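River group update

The licensing panel has told Grumik Plating to stop discharging into the Wemitz brook until its settling tanks are repaired. The decision was published on June 25, 2023 and runs to 11 pages, most of them taken up with sampling results from the stretch below Plakstead bridge.

Members will remember that we first wrote to the council in January, after Vernon Ross reported grey foam at the outfall. The company said then that the foam came from road run-off. The panel did not accept this. It found that zinc was over the permitted level in samples taken on two separate visits, and that the firm's own log had gaps for the same period.

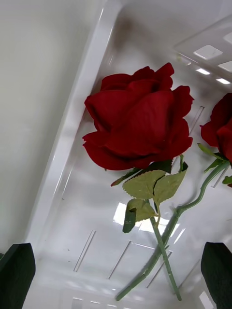 Grumik has 30 days to file a repair plan. It must also lodge a bond to cover the cost of clearing the silt, and the bond will be kept by the council if the work is not finished. The panel turned down our request for a full survey of the brook as far as Pettigrew Lock – Anju Bhardwaj thinks we should ask again once the repair plan is in, and has started a draft letter.

Roughly 46 households near the outfall still draw garden water from the brook. The advice to them is unchanged: do not use it on vegetables, and keep dogs out of the water. Kirsten Campbell has printed copies of the notice for anyone who wants one for their gate. 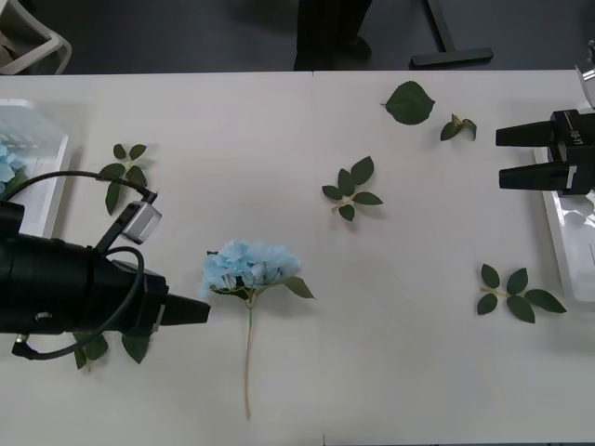

Artificial blue hydrangea and loose greenery on a white tabletop.

Huguette Leclerc is collecting dated photos of the outfall from before the order. Please send yours with the place marked – the bridge or the footpath side is enough. The full decision can be read at Plakstead library.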